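March 20, 2023. Play kitchen pics, finally. Been meaning to post since February. Kitchen is the Filik, secondhand, came with a bag of food and most of the plates. Quick gallery, no time for a proper write up.

Corn on the red plate. Classic dinner at our place.

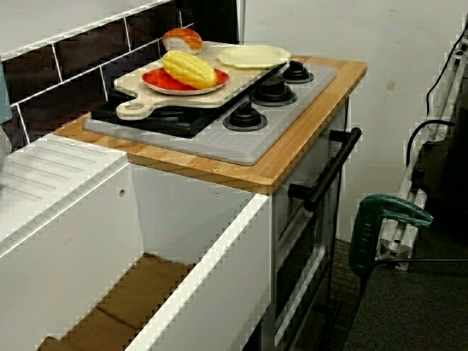 Paid 79 for the lot, delivery included. The Frerichs one was 395 new so that was an easy choice. Took more than 3 hours to put together, manual is teh worst. Lost a screw, found it in my sock.

Flower plate is the favorite, everything gets served on it sooner or later. Corn goes straight on the board these days, no plate needed.

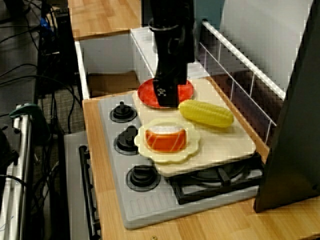 Food bag is Iltico, 18 pieces when we got it. Wipes clean with a damp cloth, dont put it in the dishwasher. Carrot went in once. RIP carrot.

Fish course next, then its back to corn.

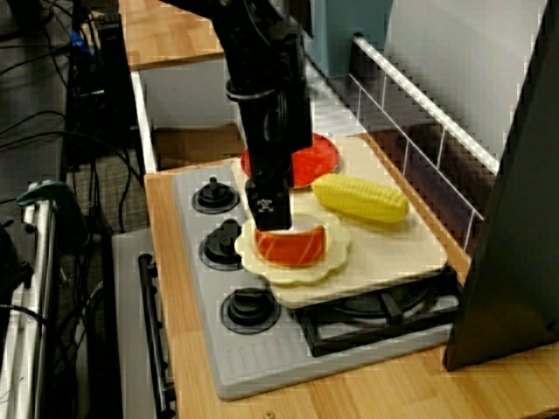 *Salmon on the flower plate, corn on the side*

Last one. Flower plate empty for the next order, corn still waiting. Want a second food set, maybe the Cliker one, anyone tried it?

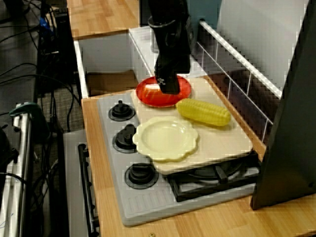

Erick Shirima wrote back that the Cliker food is fine but the pieces run small, so check the size before ordering.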